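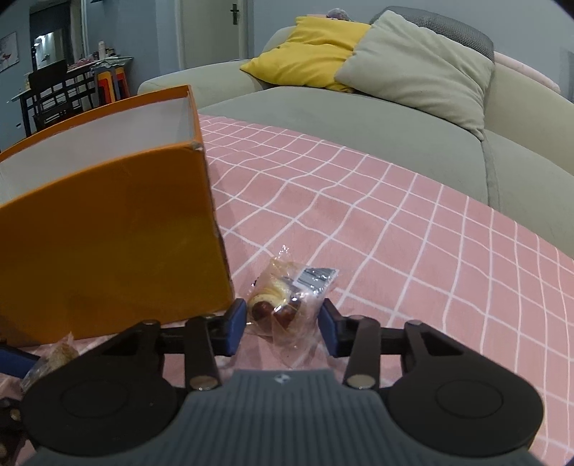 7/21/25

Zirnstead watershed notes, continued from the blue notebook, which got rained on and is now mostly a watershed itself.

Spent the morning on the upper Nerkero, walking down from the weir to where the Galanis comes in. The county map puts the confluence just above the road bridge. The river puts it 189 yards below. I taped it twice, the second time because Neusa Macedo had doubts about my first time, and got the same number, to her visible regret. My guess is the map shows the old channel and nobody has redrawn it. There is a dry ditch full of nettles right where the blue line goes. I have samples of the nettles in both shins.

Staff gauge at the bridge: still there, still leaning. Read 16 inches at the downstream face, but with that lean I would not swear to the last inch. Needs resetting before November, when the water gets up over the footing and the job becomes a swimming job.

Color of the two streams is as people say in town. Nerkero comes down brown from the clay farms, Galanis comes in clear over gravel, and they run side by side for a good stretch like relatives at a wedding. Took bottles from both sides and from the middle. Bottle labels: N, G, M. Last time I used 1, 2, 3 and then lost the sheet that said which was which, so that set is now a mystery set and lives on the windowsill.

Turbidity tube, afternoon, back at the bench. G was clear to the bottom. M was murky but I could find the disk if I believed in it. N was soup. Let N settle for 20 minutes and tried again, slightly thinner soup. Will leave it overnight with the lid on. Whoever tidied away the last one "because it looked dirty" is asked to read the tape on the lid this time.

Place names. The schoolbook says Zirnstead is bounded by the Nerkero on the north and the Zerorance hills on the south. Fine, except that the Nerkero loops around the mill end, so for a while it is on the east as well, and the mill people have always said they live "across," meaning across from us. They say we're the ones across. Put both on the sketch map. Also the small stream behind the cemetery has 2 names depending on which bank you ask from. Neusa wants the older one. I want the shorter one, as I am doing the lettering.

Zerorance side: didn't get there. The track is washed out past the second gate and the car has opinions about fords. Springs up there still not plotted, so the south edge of the map is a dotted line and some optimism. Try from the quarry road instead, on foot, with better socks.

To do
- fix the confluence on the working copy, in pencil
- ask at the survey office for the older sheet, if they will admit to having one
- new tape, the first yard of this one has stretched
- level for the gauge post, plus somebody taller than me
- N bottle, read in the morning, do not shake

Neusa has the good waders until further notice. I have the ones with the patch.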